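The Duvet Test, or How I Picked a Pair of Hands
By Dénes Major | 2025-08-31
Print this page | E-mail this to a friend

So if you read the April issue you know I was all fired up about the Jenov hands, and I promised I'd put them up against something else before we spent any real money. Well, I finally did it! The something else was the Keskin set, five fingers a side, and the job I gave both of them was making a bed. I know, I know. But we had done blocks, cups and the same sad row of bottles for months, and I was sick of watching hands be good at things that hold still.

A duvet is mean. It has no handle, it's a different shape every time you touch it, and when you finally get a pinch on the corner you can't tell if you have the whole thing or just a bit of the cover. The Jenov fingers have lovely hard tips that are great on a mug, and on cloth they kept skating off (17 dropped corners on my tally sheet, and I was being kind). The Keskin tips are softer and the thumb comes around further, so you get a proper pinch. They're also slower to close, which drove me a little nuts the first afternoon.

The bit I care about most is the corner at the foot, with one hand holding on and the other staying open until it's wanted:

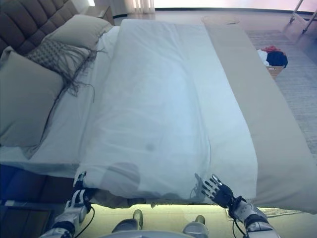
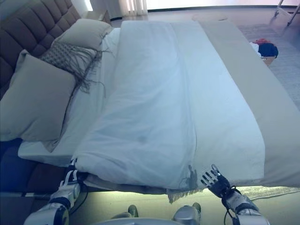
Songül Ertürk read my draft and wrote back that I was giving the fingers too much credit. Her feeling is that the head camera decides most of this, that white cloth on a white sheet is a rotten thing to look for near a bright window, and that I should rerun the Jenov set with the curtains shut before I say one more word about fingertips. She also wants the closing speed matched on both, "or you're just comparing two motors."

Okay, fair. I hadn't matched the speed. I did swap the controller halfway through, from our old one to the Vutelura box, and that cut the lag enough that I went back and threw out my first 4 runs on each side. Setup on the Vutelura took me 2 evenings, mostly hunting for a setting that was on the first menu all along. The wrist cables still bug me too, and I'd love a shorter set if anyone has tips on routing them.

For now my vote is Keskin for anything soft and Jenov for the kitchen stuff. The curtain rerun is next, then pillowcases, and I'm already dreading the pillowcases. If you've tried either pair on towels or shirts, please send me your numbers, even the ugly ones!

Questions or tips? Write to the Purero newsletter desk | © Purero | Back to top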